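Search articles Advanced search Go

3.2 Residue left by wiping

Spills in the Irumwood kitchens were mostly small. Of the 700 wipes coded, few involved more than a spoonful of liquid, and most were done with whatever cloth or paper was already at hand. Foulkes and Wirkosholm used the same coding sheet, with one change made in December — folded and flat cloths were given separate codes.

We scored the surface and the cloth separately. A cloth can hold a dark patch of liquid while thin marks remain on the table beside it, as in Figure 4. Marks of this kind were coded as "streak" whether they came from the drip or from the wipe, as the two could not be told apart reliably. On white surfaces even faint streaks were easy to code.
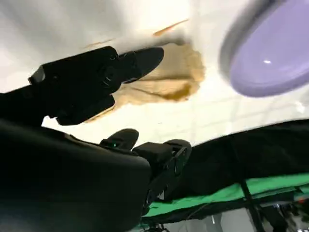
Figure 4. Tan cloth or paper towel with a brown patch, and two orange-brown streaks on a white tabletop.

Streaks shorter than the cloth were kept in the count. Dry crumbs were left out and are treated in Section 4.

Related articles
Cloth folding in shared kitchens: the Sidach survey
Table clearing after group meals

Last updated: December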